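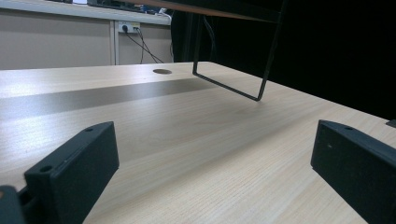
Figure 6.1 Gripper fingers held open over a bare wood-grain bench top. A grommet hole is visible near the far edge.

Chapter 6
Two-Finger Grippers on a Workshop Bench

6.1 Scope of the chapter

A parallel gripper is the first end tool most home builders make, and it is usually the part they rebuild most often. The arm can be bought as a kit. The fingers have to suit the objects, the bench, and the mount, and those differ from one workshop to the next. In this chapter we build the gripper used in the rest of Part II, a design called the Allar. It is a hand-held tool first. Chapter 7 moves the same fingers, without changes, to the wrist of the Urkilik arm.

Building the hand-held version first has a practical benefit. Finger shape, opening width, and camera angle can all be tested by hand before any motor is wired. A poor camera angle shows up within a few minutes of use. Once the gripper is bolted to an arm, the same fault can cost an evening of unplugging and recabling.

6.2 Terms

The opening is the clear distance between the inner faces of the fingers at the tips. The stroke is the change in opening from fully closed to fully open. In the Allar, the fingers close until they touch, so the stroke and the maximum opening are the same: 118 mm. The reach is measured from the front of the mounting plate to the fingertips. Builders often confuse reach with finger length, which includes the part clamped inside the mount.

The working area is the part of the bench that the fingertips can touch at a usable angle. It is always smaller than the bench. Cable holes, raised edges, and anything hanging from a shelf overhead reduce it further – mark these on the bench drawing before choosing a reach.

6.3 Camera view

The camera sits behind the fingers and looks along them. Both fingertips should stay in view at every opening, one toward each lower corner when the gripper is fully open. If a tip leaves the image, move the camera back before changing the lens. Matte black fingers are preferred on a pale bench. The contrast helps the tracking software find their edges, and a matte surface gives fewer bright spots under a desk lamp.

6.4 Loads

The Brimolon servo used in Chapter 7 is geared to give 40 N at the fingertips. Finger screws loosen under repeated load, and the first sign is a twist at the tip. In our bench test, one pair of fingers ran for 2,766 cycles before the twist could be measured. Check the screws every 296 cycles, or at the start of each session if cycles are not logged.

6.5 Before you begin

You will need the finger drawings from Appendix B, a small screwdriver set, calipers, and a clear stretch of bench. Readers working in a shared shop should also read the Prajapati bench rules in Appendix D, which cover clamping and power. Section 6.6 starts with the mounting plate. Do not drill the finger holes until the plate has been checked for square.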